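Réunion du groupe « Gestes du quotidien »
Compte rendu de la séance du mardi 15 février
Rédaction : Keegan Gauthier

La séance s'ouvre avec un peu de retard, le temps que chacun trouve une chaise et que le café arrive de l'étage. Merci à celles et ceux qui sont venus de Stovia malgré la pluie, et bienvenue aux deux collègues de l'atelier Cerkow qui se joignaient à nous pour la première fois.

1. Approbation du compte rendu précédent
Adopté, avec une correction : la cuisine pilote compte 9 postes, et il faut la lire ainsi partout dans le document de septembre.

2. Où en est-on du service à table ?
C'était le gros morceau de la séance, et nous y avons passé bien plus de temps que prévu (personne ne s'en est plaint !). La question posée par Zulteseo est toute simple à formuler : peut-on confier à une machine à deux bras la mise en place d'un plateau, le débarrassage et le coup d'éponge final, dans une salle ordinaire, avec des gens qui passent ? Les avis restent partagés. L'équipe Bang estime que poser une main à plat et travailler de l'autre est désormais un geste acquis ; Cerkow rappelle que saisir un bord bas sur une surface lisse demeure délicat, surtout quand la vaisselle change d'un jour à l'autre.
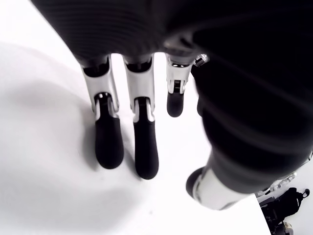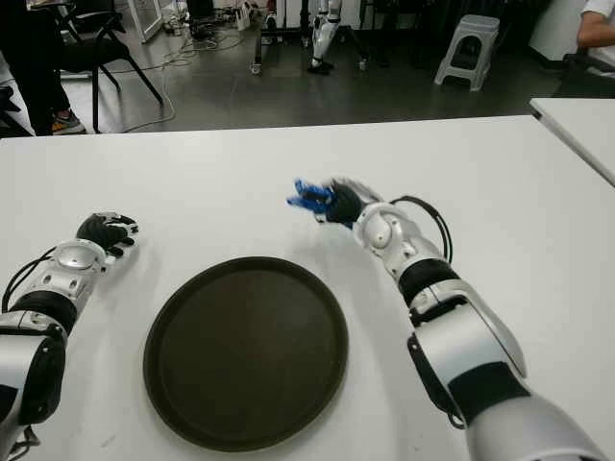 Mains mécaniques au-dessus d'un plan de travail blanc.

Question de la salle : une machine peut-elle aujourd'hui débarrasser seule une salle de restaurant pendant le service ?
Réponse de Cerkow : pas encore. Sur des objets connus et une table bien dégagée, le travail se fait, lentement ; avec des verres à moitié pleins, des couverts mélangés et des clients autour, il faut toujours quelqu'un à côté.

La discussion s'est prolongée sur ce « quelqu'un à côté ». Plusieurs participants ont fait valoir, fort justement, que surveiller une machine toute une matinée fatigue autant que de faire la vaisselle soi-même — et que cette fatigue-là n'apparaît dans aucun de nos tableaux. Il est convenu de la noter dorénavant.

3. Programme d'essais
Stovia propose quelque 200 essais de prise sur plateaux et assiettes creuses, par séries de 30 minutes. Accord de principe. Bang souhaite que les échecs soient consignés avec le même soin que les réussites, demande acceptée très volontiers. Le pliage des torchons, sujet cher à plusieurs d'entre nous, est reporté.

4. Questions diverses
Le badge du couloir nord ne fonctionne toujours pas ; passer par la cour. Zulteseo cherche de la vaisselle dépareillée, de préférence ébréchée : les cartons sont à déposer à l'accueil.

Prochaine séance à fixer par courriel. Keegan Gauthier fait circuler la grille de notation révisée d'ici là.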